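The Second Life of a Beige-Hearted Machine
By Ewurabena Agbenyega
December 23, 2025

I have reached the age where I get a little thrill from a computer with its side off.

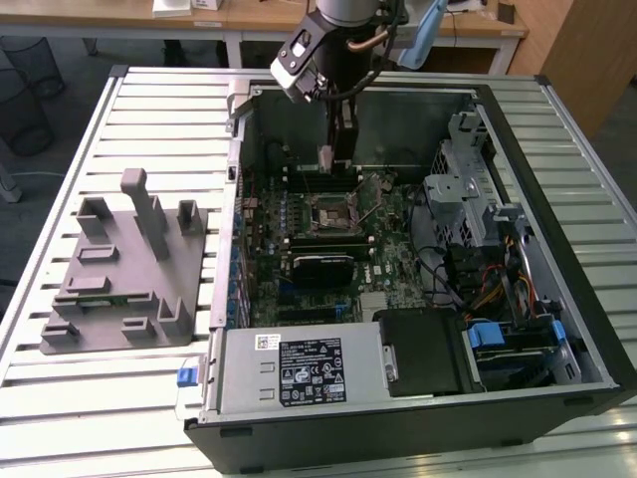
It started in June, when my old tower at home began shutting itself down in the middle of my recipes, my taxes, my one good paragraph of the month. I carried it over to Grindero, the repair shop on the corner in Hirbridge, fully expecting to be told to buy a new one. The man at the counter asked when I'd last cleaned it. Cleaned it? I had wiped the top. I had put a plant on the top!

He laid it down on its side and slid the panel away, and I stood there feeling as if I'd been handed the keys to somebody's attic. I'd owned that thing for years and never once looked in. There was a gray felt blanket of dust over the fan, and a paper clip I'd like to think was not mine.

So I signed up for the evening class they run in the back, which costs $60 and comes with a screwdriver and very strong coffee. I have now taken apart 2 towers and put 2 back together, and I'm told this is the ratio you want.

What surprised me most is how much of it is just housekeeping. A desktop is a cupboard, really. The power supply has its corner, the drives have their shelf, the motherboard takes up most of the floor, and the cables go wherever the last person felt like stuffing them. I have strong feelings about cables now. I went home after the second class and redid the drawer under my kitchen phone, and I'm still proud of it.

The memory was my favorite job. On the tower I learned with, you opened the clip at the end of the slot, lined up the notch, and pressed until it clicked — and you do have to press, harder than seems polite. My first try, I was so gentle that the stick was only resting there, and the machine beeped at me until I switched it off and tried again.

The processor is another matter. I held my breath for that one. You lift the little lever, you set the chip down in its socket without pushing, and you bring the lever back over with a creak that I was promised is perfectly normal (it doesn't sound normal). My classmate Aryee did his in ten seconds while talking about soup. I took most of a coffee break.

A few things I'd pass along if you've got an old tower in the closet. Unplug it, obviously, and touch bare metal on the case before you touch anything else. Take a picture of the wiring before you pull any of it. Put the screws in an egg carton, one cup for each part you remove. And hold the fan still when you blow the dust out, which I learned from a very stern look.

My own machine came home with more memory and a secondhand drive from Ornelano, the parts place across the river, and the whole bill was $57. It hasn't shut down on me since. It starts up before I've found my glasses, and the plant lives on the windowsill.

My sister has already asked if I'll look at hers. She says it's making a noise like a blender. I've told her to bring it over after the holidays, and to bring an egg carton too — I've used all mine.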